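学泰语第二年，还是会把"远"说成"近"

上次写泰语还是刚考完入门班那会儿，后台翻了一下，那篇底下居然还有人在问"后来呢"。后来就是，我还在学！没放弃，也没学成什么样子，属于可以自己去邮局寄东西、但寄完出来腿有点软的水平。

今天下午本来要改稿子的，改不动，泡了一大杯茶，干脆来写这个。想到哪写到哪，没有方法论，求速成的朋友可以关页面了（真的，我第一年背错的东西比背对的多）。

先说声调吧，大家最爱问这个。

来之前我是很有自信的。我们普通话有四个声调，泰语五个，多一个而已嘛，能难到哪里去。我甚至在飞机上跟同行的朋友讲，欧美人学这个才辛苦，我们占便宜。结果第一节课老师就给我们来了一组，全是mai：不、新、木头、烧焦、还有句尾的"吗"。她面不改色地念了一遍，全班跟着念，念出来大概是五个一模一样的mai。Duangjai老师（我们叫她老师，她姓Sriwong，但泰国这边连老师也是叫名字的）听完沉默了一下，然后说，很好，我们再来一次。

那个"再来一次"后来成了我们班的背景音乐。

普通话母语的人学泰语声调，便宜确实占了一点，就是你知道声调是怎么回事，不用别人跟你解释"音高变了意思就变了"。可是麻烦也在这里，你的耳朵会自动把听到的东西塞进自己那四个格子里。泰语的中平调，我总想给它抬高，抬成第一声；低调呢，我会不自觉地往下拐一下再上来，像第三声，老师就皱眉。最难的是那个高调，书上画的是一条在高处的线，可我听真人讲，尾巴是往上翘的，那我就念成第二声，念成第二声又跟人家的升调撞了。我有一阵子简直不敢说"木头"。

当然最丢人的还是远和近。

没学过的人可能不知道，泰语里"远"和"近"拼成拉丁字母长得一模一样，都是klai，差别全在声调上，远是平的，近是从高处降下来的。我第一次听说的时候觉得这是不是有人故意的啊，世界上那么多音节，偏偏让这两个词挤在一起。普通话里"买"和"卖"也是这样，我从小说到大从没觉得有问题，轮到自己当外国人了才知道这种词有多缺德。

那次是我坐双条车去一个没去过的地方，司机问我去哪，我讲了地名，他问那里远不远，我很镇定地说近，很近，非常近。他就让我上车了，报了个很便宜的价。然后我们开了好久好久。我在后座越坐越心虚，快到的时候他从后视镜里看我，笑得不行，用手比了一个长长的距离，说klai，平的，klai，这个才是。我多给了他钱，他还退了我一半。这是我上过的最有效的一节声调课，可惜效果只维持到上个月，上个月我又跟房东太太说她老家离这里很近，她老家在国境线旁边。

再讲字母。

四十四个辅音字母，我第一次看到字母表贴在墙上的时候是真的想退费。每个字母还带一个小名，什么鸡的g，蛋的k，小孩子就是这么背的，墙上画着一只鸡一颗蛋。班上的Priit是爱沙尼亚人，做地图的，他的本子上每个字母旁边都认认真真画了图，鸡、蛋、水牛、铃铛，画得特别好，我的本子上全是拼音和汉字谐音，难看得要死。但他背得比我慢！我至今为此感到安慰。

我那时候有个错误的想法，觉得先学会说话，字以后再说。很多人都这么劝的，网上一搜一大把，说先用拉丁字母转写就够了。我照做了差不多半年，然后发现一个很要命的问题，转写这个东西没有统一的，课本一套，路牌一套，我手机里那个背单词的Gulance又是一套，同一个词三种写法，我以为是三个词。我当时的单词卡攒到了428张，翻出来一看，里面重复的、互相打架的、根本不知道自己在记什么的，堆成一团。气得我全删了，从鸡和蛋重新开始。

删掉那天晚上心疼得睡不着，现在觉得删得太晚。

因为泰文字母虽然多，它是老老实实把声调写在里面的。辅音分高中低三类，加上声调符号，加上元音长短，加上词尾收什么音，这几样一算，声调就出来了。对，要算。刚开始念一个词像在解方程，旁边小朋友都念完一整页了，我还在那里想这是低辅音、带第一个符号、所以是降调。可是算着算着，某一天突然就不用算了，看到那个字嘴巴自己就降下去了。那个感觉太好了！我当时在便利店里对着一包海苔念出声来，店员以为我要问价格。

元音就不说了，元音可以写在辅音前面后面上面下面，还可以前后包抄。而且句子里词和词之间不空格。Priit对不空格这件事意见很大，他说一整行像一列没有门的火车。我倒觉得还好，中文也不空格啊，我们从小就是这么看过来的。这是我全班唯一领先的项目，我很珍惜。

还有一件很开心的事，是数字。

学数字那天全班只有我和Nanami在笑。Nanami是日本人，姓Hattori，她笑是因为听着像日语，我笑是因为听着像我外婆讲话。三是sam，四是si，九是kao，十是sip，我外婆讲客家话，三就是sam，十就是sip，一模一样！二十更夸张，泰语的二是song，跟"双"差不多，可是到了二十不说song sip，说yi sip，这不就是"二十"吗。我查了一下，学者一般认为这些数词和古汉语有很深的关系，具体谁借谁、什么时候借的我不敢乱讲，反正我那天给外婆打了视频，让她从一数到十，我用泰语跟着数。外婆听完说，你学的这个是哪个村的话。

笑死我了，我到现在想起来都要笑。

不过数字开心归数字，时间就不开心了。泰语口语里的钟点是另一套，一天像是切成几段来数的，凌晨有凌晨的说法，下午有下午的说法，晚上七点又从一开始数。所以有人跟你说"song thum"，里头那个song是二，意思却是晚上八点。你要是只听见一个二就高高兴兴地下午两点过去，门都没开。

我就高高兴兴地下午两点过去了。

那次是Jirayu约我去Pulley做语言交换。Pulley是一家小咖啡馆，在我们学校后面那条巷子里，老板喜欢自行车，墙上挂了好多零件，冰美式做得特别浓，糖浆要自己另外加。Jirayu是当地的大学生，想学中文，他姓Somboon，一开始在聊天软件里写的是全名，见了面才说叫他小名Bank就好。泰国人都有小名，而且小名可以是任何东西，银行、啤酒、足球、冰淇淋，我认识一对姐妹，一个叫苹果一个叫橘子。我问Bank为什么叫银行，他说因为他爸爸那年在银行上班。我说那你弟弟呢，他说弟弟叫Boss，那年爸爸升职了。

话说回来，我在店门口坐了一下午，晚上他来的时候我已经喝了两杯，人都在抖。他听我讲完原委，特别不好意思，一直双手合十道歉，明明是我听错了。从那以后他跟我约时间都会再发一遍数字，20:00，后面跟个笑脸。

跟Bank交换的这一年，我觉得比上课学得多（老师如果看到请当作没看到）。他教的东西课本里没有，比如怎么表示"不用了谢谢"但又不冷冰冰，比如句尾那些小词。泰语句尾的小词实在太多了，na、si、loei、la，加了语气就不一样，翻译又翻不出来。我跟他说中文也是啊，你看"好"、"好吧"、"好啊"、"好的呢"、"好嘞"，他听得脸都绿了。他问"好吧"是不是同意，我说是，但不太高兴。他问那"好的呢"是不是很高兴，我说看人，有时候是生气。他合上本子去点了一块蛋糕。

量词他倒是学得比谁都快，因为泰语也有量词！而且归类归得很妙。动物用tua，衣服也用tua，桌子椅子也用tua，我问为什么，他说可能都有身体吧，有手有脚。车用khan，雨伞也用khan，叉子勺子也用khan，说是有把手或者拿来操纵的东西。我回家把厨房里的东西用泰语数了一遍，卡在锅上，至今不确定。对了，中文的"条"他一直想不通，为什么鱼、裤子、路、新闻都是条。鱼和路我还能解释一下，新闻我真解释不了。你们谁能解释在评论区留一下，我转给他。

我个人最喜欢的是带"心"的词。泰语里心是jai，跟它组合的词多到可以单独出一本书。好心情是"好心"，di jai，就是高兴；"坏掉的心"是难过；"热心"不是我们的热心，是急性子；"凉心"是冷静，别人劝你别急的时候就说jai yen yen，心凉一点凉一点。我第一次听到是在移民局排队，我前面那位大叔跟窗口吵起来，里面的工作人员慢悠悠地说，jai yen yen na kha。我在后面差点也跟着凉下来了。

还有一个kreng jai，课本给的英文是considerate，我觉得差得有点远。它是那种怕给人添麻烦、不好意思开口、又带一点敬意的感觉，Nanami说日语里的"远虑"有点像，我说中文大概是"客气"加"不好意思"再加一点"算了算了"。我们三个人，爱沙尼亚人也加进来了，为这个词在走廊上讨论到下一个班要进教室。Priit听我们讲了半天，说爱沙尼亚语里没有这个词，他们如果怕麻烦别人就干脆不去敲门。

说到学校，有人留言问过我在哪上的，是Thammasiri，一个很小的语言学校，就一栋楼里的一层，教室门上贴的号码还是以前租客留下来的，我们班在31号，可是整层楼也没几间教室。学费不算便宜也不算贵，小班，一周三次，老师不太说英文，这点我刚开始恨得要命，后来觉得很值。缺点是空调，要么不开，要么像冰窖，去试听的记得带外套。我没有跟他们合作，纯粹是被问烦了（没有嫌弃你们的意思！）。

上到第二级以后，课上就开始读短文了。第一篇是讲一个小孩去市场买芒果，老板少找了他钱，他又走回去。很简单的故事，可我读完激动得不得了，那是我人生第一次用泰文从头到尾看完一个故事，不靠翻译，不靠猜图。我把它抄下来贴在冰箱上，贴了好几个月，边角都卷了。后来读的就难了，有讲稻田的，有讲礼佛的，里面的词跟平时说话的完全不一样。同样一个"吃"，跟朋友讲是一个词，客气一点是一个词，写给和尚的又是一个词，王室还有一套。我只敢用中间那个，至今没出过事。

十二月的时候学校办了个小活动，每个人上台讲三分钟。我讲的是我外婆数数那件事，稿子写了七遍，Duangjai老师改得满页红。上台之前我在楼梯间背，背着背着忘了一个最简单的词，"外婆"。泰语里外公外婆爷爷奶奶分得清清楚楚，四个人四个叫法，跟我们一样，可我脑子里只剩下奶奶。于是那天台下所有人听到的都是我奶奶讲客家话。我奶奶讲山东话的。

但是台下笑的地方都笑了！讲到"哪个村的话"的时候，前排一位来听课的阿姨笑得拍腿。她叫Chutima，Phromma家的，退休前教小学，现在没事就来学校旁听各种外语班，那阵子在听韩语。散场她过来拉着我的手，一个字一个字地夸我，讲得特别慢特别清楚，是那种只有教过小学的人才有的发音。我全听懂了。她说你声调还是不太好，但是你不害怕，不害怕就会好。

后来我每隔一阵就去她家坐坐，她住的那栋楼很高，1703，电梯里信号全无，每次进去都要跟还在发消息的人断掉。她拿小学一年级的课本教我，真的是一年级，里面的大象叫Bai Bua什么的我都快成它粉丝了。她让我大声念，念错了不打断，等我念完一整页，再翻回去用铅笔头点一下那个字。点得多的时候她会起身去切水果，让我自己再看一遍。我妈当年要是这么陪我写作业，我们母女关系可能会更好一点，哈哈。

讲一下我现在每天做的事吧，因为肯定又会有人问。

早上刷牙的时候听播客，我最近听的叫Vultside，两个男生东拉西扯，主要讲鬼故事和便宜的面馆。语速飞快，我能听懂的大概是鬼字、面字，和他们的笑声。但是听久了会有一些片段自己浮上来，比如上周我突然听懂了一整句，"那家的汤其实不怎么样"，我含着牙膏站在那里，又倒回去听了四遍。

中午看招牌。只要出门吃饭就念招牌，小声念，念不出来的拍下来回去查。手艺字体最要命，有一种现代字体把所有字母的小圈圈都去掉了，鸡不是鸡蛋不是蛋，看上去像一排拉丁字母的S和U。Priit作为做地图的人对此又有一大篇意见，我就不转述了。

晚上写三行日记，只许三行。这是Chutima阿姨定的规矩，她说写多了就会开始查字典，查字典就会开始抄，抄的不算你的。所以我的泰语日记内容极其贫乏，今天热，吃了面，猫来了。今天下雨，没吃面，猫没来。如果以后有人研究我，会以为我的生活只有天气面和猫。其实差不多也就是这样。

单词卡我也还在用，就是上面说的那个，删光以后重建的，这次只放泰文，不放转写，背面也不写中文，写一句我自己遇到这个词时的情形。比如"找钱"那张，背面写的是芒果小孩。"远"那张，背面写的是双条车司机的手。这样加得很慢，有时候一个星期也没几张新的，但是几乎不会忘。几乎啊，我没说不会，房东太太的事情刚发生。

有朋友问我学这个有什么用，毕竟我工作用不上，客户全在国内，连时差都只有一个小时。我想了半天也没想出什么漂亮的回答。就是菜市场那个卖香蕉叶包糯米的奶奶，以前看到我会直接按计算器给我看，现在她会跟我说话了，问我今天怎么这么晚，说剩下的芋头馅的比香蕉的好吃。我为了多听她说几句话，吃了很多芋头馅的。

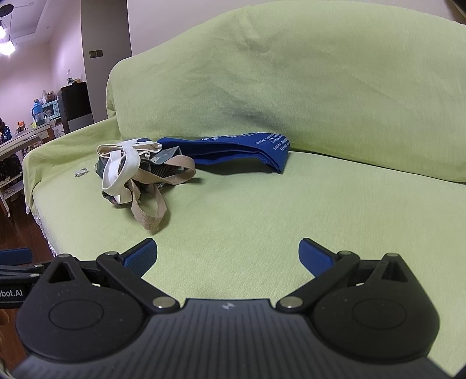
对了，芋头泰语叫phueak，我念了好久才念对，那个元音是从喉咙后面滑出来的，中文里没有，我的办法是先说"衣"，嘴巴别动，舌头往后缩。Bank说我这样讲话的表情很像牙疼。卖糯米的奶奶没有意见，她听得懂。下一篇想写写我怎么教Bank念"日"和"热"，他现在两个都念成"乐"，我们俩算是扯平了。茶凉了，我去改稿子。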